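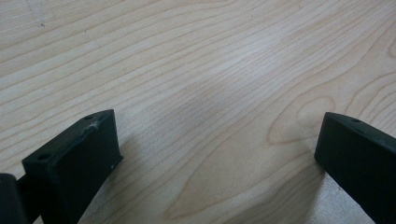 Tabletop, main reading room. The small dark mark is at upper left.

Home | Grants | Reports | Newsletter | Contact

Irninham Reading Room: furniture grant, second progress report
Friday, December 22, 2023

You asked for less poetry and more table this time, so we start with the table.

The grant paid for 12 tables from Skelari, in place of the ones we inherited from the Ukgate canteen, which rocked if you breathed near them. All are in and level. We have spent 1,917 of the award and have 244 left, which I would like to put toward felt pads before the chairs finish what they have started on the floor.

The tops are pale, with a wavy grain that readers like to trace with a finger when they should be reading. One has a dark speck and a faint line next to it that looks like a scratch. I wrote to Skelari in July. They replied that wood has character. So do I, and I have written again.

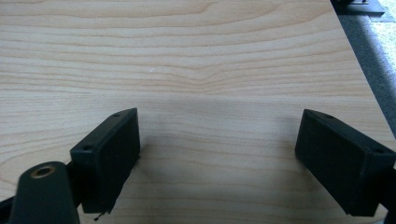 Wavy grain, with one tiny white speck near the middle.

Cleaning is a damp cloth at closing, then a dry one. The white specks are a separate matter from the dark one. My money is on eraser crumbs — the Bălan homework club gets through erasers the way other clubs get through cookies.

Still to do: the felt pads, a lamp for the back corner, and a decision on coasters. I bought 50. They are being used as bookmarks.

The next report will cover attendance and, if Skelari writes back, character.

Delwyn Tomoana
Reading Room Manager

Comments (3)

marge_p: Much nicer than the canteen ones. I sort of miss the wobble.

T. Reader: The coasters make very good bookmarks. Please don't take them back.

homeworkdad: On behalf of the club, sorry for the crumbs. Is the lamp still coming?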